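Ultwood Community Kitchen: progress report to the Bettencourt Fund
Second period, January to June
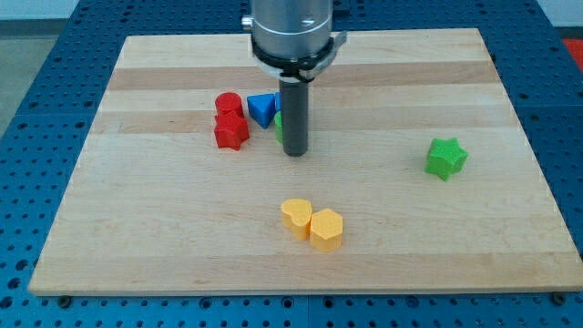
Grant reports

Summary

The second period of the grant covered the move into the Furkwood Lane building, the start of regular cookery sessions and the first season of the surplus food collection. Sessions are running as planned. The collection started a month late. Spending is within the budget agreed last autumn, apart from one item on ventilation which is explained under Money.

Premises

We took over the ground floor at Furkwood Lane in January. The landlord had agreed to replace the floor before we moved in, and this was done, but the drain under the back sink had to be dug up a second time in February after it backed up. We lost two weeks of sessions. The landlord paid for the repair and gave us a rent credit for the days we could not open.

The environmental health visit took place in March. The inspector asked for a separate hand basin nearer the door, a written cleaning schedule and a lid for the outside waste store. All three are in place. We are waiting for the return visit and will send the rating on when we have it.

The heating is still poor in the front room. It was tolerable in spring but will need sorting out before November. We have asked for two quotes.

Cookery sessions

Sessions run in the morning, starting at 10.30, and in the early evening, starting at 5.30. Each course lasts six weeks and takes 14 people. We had planned for larger groups, but the room works better at this size and people get more time at the hob. Both spring courses filled up. The evening course had a short waiting list, and everyone on it was offered a place in the summer.

Most people heard about the courses through the housing office or the two primary schools. The surgery has a leaflet on its desk but we cannot trace any bookings to it. We will ask the practice manager whether a notice on their screen is possible.

Attendance dropped in the fourth and fifth weeks of the morning course, which fell either side of the school holiday. We should have seen this coming. The autumn dates have been set to avoid half term.

The recipes have changed a good deal since the first period. People told us they wanted meals that could be made on two rings, with no oven, and that would keep until the next day. The lentil and rice dishes were the most repeated at home, going by the end-of-course forms. The fish pie was dropped. Several people asked for a session on baking bread, and we have added one to the end of each course.

Surplus food collection

The collection depends on Alis, the wholesaler on the Ultwood trading estate, which gives us fruit, vegetables and bread close to its date. The agreement was not signed until April, as their insurer wanted wording about chilled goods. In the end we left chilled goods out altogether. This may be looked at again next year.

Between April and the end of June we collected 2,971 kilos. Bread made up more of this than we would like, and not all of it could be given out in time. We now take a smaller bread order and the rest goes to the allotment society for their hens.

The parcel table opens at 3 in the afternoon, after the morning session has cleared up. Parcels are free and no proof of need is asked for. On the busiest afternoon we gave out 50 parcels and had to turn some people away, so a second table has been put out since then. Storage is the main limit. Potatoes and onions keep well in the back passage, but soft fruit has to go the same day.

Money

The ventilation work cost more than the quote, as the existing duct did not meet the wall where the drawings showed it. The overspend was met from the underspend on van hire while the collection was delayed. No change to the total grant is requested. A full statement is attached separately.

Next period

We plan two autumn courses, a trial weekend course for parents with children, and a short training morning on food hygiene for helpers who do not yet hold a certificate. We also need to renew the van hire in September and would like to discuss with the Fund whether buying a used van would be better value over the remaining life of the grant. The next report will be sent in January.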